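Garden Diary: Mulch Stocks at Otumdale
16/09/2024
By Yuk-lan Ho 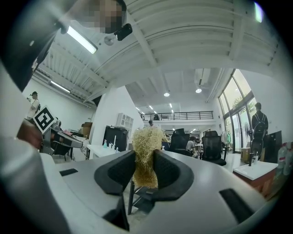
A tangled bundle of pale, straw-like fibre.

The Otumdale grounds office received 37 bales of straw this morning, five fewer than ordered. The supplier, Drulla, has undertaken to deliver the balance with the next load. The bales were stacked on pallets in the eastern shed and covered.

Said Salem inspected the asparagus beds before lunch. The crowns planted in March have established well, although couch grass has returned along the southern edging. Weeding is to be finished before any mulch is laid.

Six beds were watered in the afternoon. The valve at the Shehata Road gate continues to drip, and a replacement washer has been requested. Members are reminded that hoses must be returned to their reels and the colour-coded tags left in place.

Strawberries will be mulched first, followed by the garlic.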